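Household Economics, Unit 7: Unit Pricing and Package Size
Instructor: Bríd Flanagan

Shoppers compare shelf prices first and sizes second. A unit price puts the two together: divide the price by the weight, volume or count. Use the same unit for every item you compare.
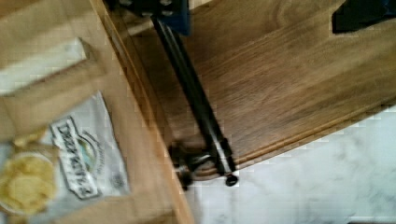
Makers can also shrink a package and leave the price alone. The shelf price stays flat while the unit price goes up. Keep old receipts and write the net weight next to each item.

For the September assignment we use the Levden and Clelley price lists. Levden has 3,832 entries and Clelley has 1,362. Match items by type, then convert everything to ounces. Leave out store coupons.

Larger sizes often have a lower unit price, but check each one. Food that spoils before it is eaten raises the real cost per serving. 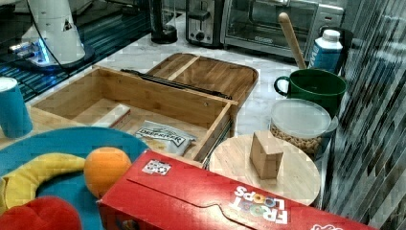
What if one store lists the price by count and the other by weight?
Find the net weight of the whole package and divide the price by that. If no weight is given, drop the item and note it on your worksheet.

Reading for next class: Anozie, chapter on sale pricing.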